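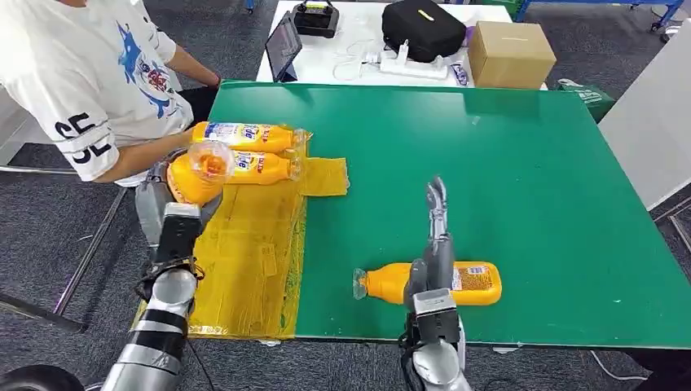 # How to run a bottle-handling demo at an open day

These notes are for whoever gets the detergent table at the Tavgate open day in June. I've had it twice. Lucinda Montoya had it before me and left a page of advice, half of which was about parking. I've kept the other half.

The demo sounds like very little. A two-armed robot picks up bottles of laundry detergent and puts them down somewhere else. People will stand and watch it for far longer than they would watch a person do the same thing, and some of them will clap.

## The evening before

Collect the key to room 2044 from Rosalind Achterberg. She leaves at 5:30 and means it.

1. Set the table before you power up the arms. Moving it afterward means checking both arms' reach all over again, and you will be doing that on your knees.
2. Lay the plastic sheet over one side only. You want some bottles on plastic and some on the bare top, so visitors can see the robot deal with both.
3. Leave some wrinkles in the sheet. A perfectly smooth one looks nice and teaches the audience nothing. If a fold is tall enough to tip a bottle, flatten that one.
4. Lay the bottles on their sides. Standing bottles are easier to explain but they fall over, and the crowd enjoys that more than you will.
5. Run each arm through its full travel with nothing on the table. Then do it again with the bottles out.

Check the caps by hand. Every one of them. Thaddeus Ruiz-Ortega skipped this at the Quintanilla event and now has very clean shoes.

## Pick your bottles

Use big ones with a proper shoulder and a cap that stands out from the body. Clear caps on orange bottles are about as good as it gets for the back row, who can tell which way each bottle is facing without asking you.

Don't bring new bottles just for the day. Visitors will ask if the robot copes with ordinary stuff, and a bottle that has plainly been handled a lot answers them before you open your mouth. The labels take the worst of it. They scuff, then a corner lifts, then somebody picks at the corner during a slow hour (Tobias), and soon you have paper hanging off in strips.

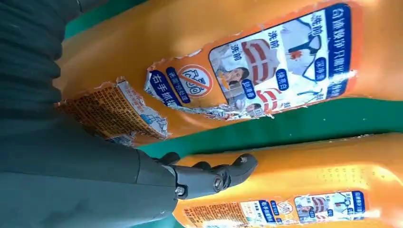
A strip that is hanging free should be trimmed or pressed back down before doors open. A ragged edge that stays flat can stay as it is. What you're watching for is loose paper that could end up between a finger and the plastic, where it slides and takes the bottle with it.

Printed side up, if you can manage it. People like having something to read while they wait.

## Running the demo

Groups are capped at nine. Give them this order, which fits between one group and the next if you don't tell the story about the elevator.

**Start with the arms still.** Say what is going to happen before it happens. One sentence will do: "The left arm is going to pick up that bottle and set it beside the others."

**Do one slow pick.** Bring the gripper in over the bottle, stop just short of it, and let everyone have a look at the fingers. Then close. If you have the wrist camera feed on a screen, this is when to point at it. Children will already be pointing at it.

**Pause on the grip.** Three seconds feels like an age when you're the one standing there. Hold it anyway. Most of the good questions come out of that silence.

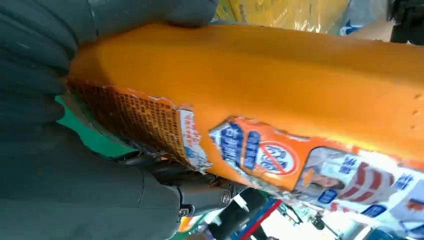
*Both fingers on the bottle, as seen from the wrist camera.*

**Lift, move, set down.** Low and boring is fine. A high lift gets a better reaction and a worse landing.

**Repeat with the other arm.** Don't run both at once for your first group of the morning. By the third group you'll be warmed up, and bored enough to try it.

If a pick goes wrong, leave it wrong for a moment. Say what you think happened. Visitors trust a robot more after watching it miss once, and they trust the presenter more too, provided the presenter doesn't mutter. Then stop the arm, reset the bottle by hand, and go again.

## Who stands where

You need two people. One talks. The other sits at the end of the table and tidies the bottles, and should only reach in when the talker has said the arms are stopped, out loud, every time. Trinh Hoàng uses the word "parked" for this. I recommend stealing it, as it's hard to say by accident.

The stop button belongs to the person who isn't talking. Talkers get carried away.

## Questions you will get

*Does it know what detergent is?* No. It does fine without knowing.

*Could it do my laundry?* It can hold the bottle for you.

*What happens if it squeezes too hard?* See the section on caps.

*Can I have a go?* Only if the Werkau controllers are charged and Rosalind has signed the sheet. Otherwise tell them the arms are due for a rest, and look a little sad about it.

*How much did it cost?* Send them to Tobias Brannigan at the front desk. He doesn't know either, but he's good with people.

## Packing up

Park both arms, power down, then clear the bottles. Fold the plastic sheet with the side that touched the bottles facing in. Wipe the tabletop even if it looks clean.

Take home nothing except your own lunchbox. There should be six on the shelf by the door, and last year there were five, and I would like mine back.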